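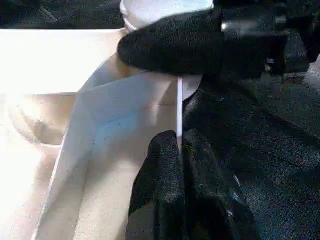
June, after lunch. Backdrop kit, folding and stowing

Second go at the Canari instructions, which still claim the whole kit packs down in five minutes. I don't believe it. The frame maybe, if the pipe ends come apart the way they should. The cloth, no.

Started with the white sheet. Halves first, then stood it up on its fold to see whether the crease would hold a line by itself. The instructions say to match the edges and "let the material find its fold". I have no idea what that means in practice. White material shows every speck off the bench too, so wipe down before starting next time and don't trust that it looks clean.

The argument about colour goes on. Sundaram job wants black behind everything, Navgate job wants white, and the kit was bought on the promise that it would do both for $449. It does both in the sense that both are in the bag. Swapping one for the other is a job in itself and I'd like that written down somewhere before we quote for it again.

Black tarp is the Borkonell one. Bought folded, and it has kept the factory squares ever since. Supplier says they drop out with hanging. They haven't. Someone suggested a warm iron through a tea towel, which I'm leaving to someone else, on a corner, with the rest of it well out of the way.

Order I'd settle on for now:
Cables off the cloth before anything is lifted
White panel moved clear and leaned, face out
Loose pipe away from the tarp, end caps left on
Black cloth last, gathered to the middle and then folded properly on the bench

I'm not sold on the last line. Gathering is quick and makes a mess of folds you then have to undo. Folding flat needs a clear run of floor and we don't have one while the pipe is lying about. 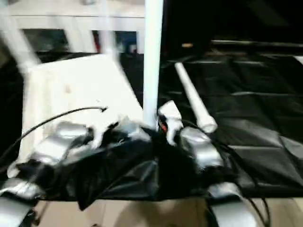 Page last changed: June, 4:10 pm

Black cloth bunched up at the foot of the white upright, with pipe still lying on the tarp beyond it and the cables still hanging off to the right. So my own order wasn't followed, by me included. The panel wasn't clear either.

The shine is the other thing. Sold to us as matte. Look at the creases and tell me that's matte. Under the bench lights every fold comes up grey, and a backdrop that does that is no use for the Sundaram shots unless it's pulled tight, so we're back to clamps.

Catalogue says the fabric is good for 4,000 folds. I'd like to meet whoever counted.

To do:
Ask Canari if the end caps are sold separately
Price 2 more clamps
Try rolling the tarp on a length of pipe (I expect it'll telescope, but try it)
Write the bag contents on the bag, in paint marker this time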